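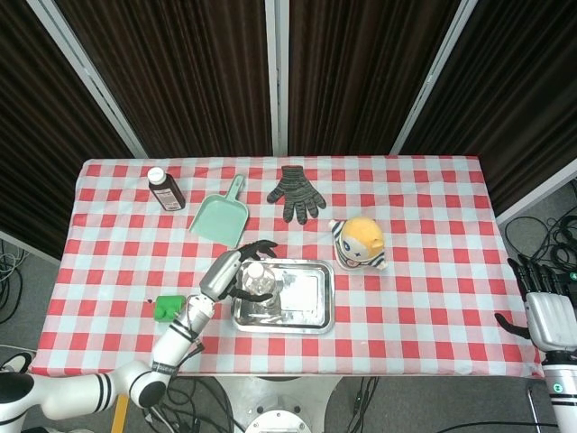
GAKDALE SCREEN SOCIETY
Minutes of the programming meeting, Saturday, July 27, 2019

Present: six members and the chair. Apologies: two. The minutes of the previous meeting were accepted with one correction. The discussion of subtitles should have read "too small," and the word "charming" was never used.

1. Harier

The chair reported that the distributor has offered us the Skemel mountain drama Harier for the fall season. The lead role has been recast, and the film now opens two months later than we were first told. The email describes the change as "an exciting creative evolution." The secretary asked that the phrase be minuted so that we can look at it again in October.

One member had read that the first lead left because of a scheduling conflict. Another had read that she left after seeing the second draft of the script. A third had read both accounts on the same site, a day apart. The chair said none of this was our business. It was then discussed for quite a while.

The offer is a flat fee of $286 for one screening, with the poster and a recorded greeting from the cast included. Members doubted the greeting. Last year's recorded greeting welcomed us to a different town. The chair will ask whether the fee is lower without it.

Agreed: hold a Friday slot in the fall for Harier, sign nothing until we know which version we are getting, and don't announce a cast.

2. The Sutter biopic

Skemel has also announced a film about the singer known as Sutter, with a star attached who, as far as anyone could establish, has not sung in public. The press release says she has been "living as Sutter" for 30 weeks. It was asked what this involved. There was no answer in the press release.

The chair felt a big name would bring people in. Two members pointed out that the same was said of the tennis picture, and that there were plenty of seats to be had that night. The case was made – at some length – that a lesser-known actor who can carry a tune would be better than a famous one with a wig and a vocal coach. The opposing view was that most of our audience will come for the wig.

No vote was taken. The film has no release date, no trailer and, on the evidence of the announcement, no director. It comes back to the agenda when it has at least one of these.

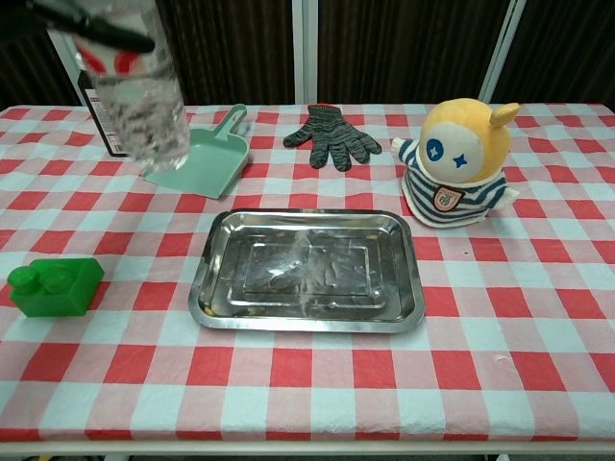
The checkered cloth on the table

3. Audience survey

The results of the spring survey were handed out. We received 70 forms. The chair called the findings encouraging. The secretary noted that the question "Would you like to see more award-winning films?" was always likely to get a yes, and that the question about raising the ticket price had been left off.

Comments written on the forms asked for more comedies, fewer comedies, a shorter introduction before the film, and the heating. The request for a shorter introduction came up more than once. The chair said introductions give context. It was suggested that the context could be printed.

Agreed: introductions to be kept to six minutes. The chair asked that his vote against be recorded.

4. Awards night

Last winter's live awards screening ran past midnight and most people went home before the acting prizes. The proposal to do it again was put forward with the words "it will be tighter this time." The meeting wished to know who had promised that, given that we do not produce the broadcast.

An alternative was put: show one of the nominated films that evening, and read out the winners from someone's phone. This would be cheaper and the film would have an ending. Carried, four to three.

5. Celebrity guest

The chair has again written to the agent of a well-known actor with family near Gakdale. This is the third letter. The reply to the second was a signed photograph, and the signature appears to be printed. Members had no objection to a third letter provided the society does not pay for the stamp.

6. Other business

The bulb in the lobby poster case is out again. The secretary will buy one.

A member asked whether we could stop describing every film in the newsletter as "unmissable," as attendance figures suggest otherwise. The newsletter editor will try "worth a look."

Action points
Chair: write to the distributor about Harier, the fee and the greeting.
Secretary: bulb; revised survey with the ticket question put back in.
Newsletter editor: fall listing, with no cast names for Harier.

The date of the next meeting will be sent by email.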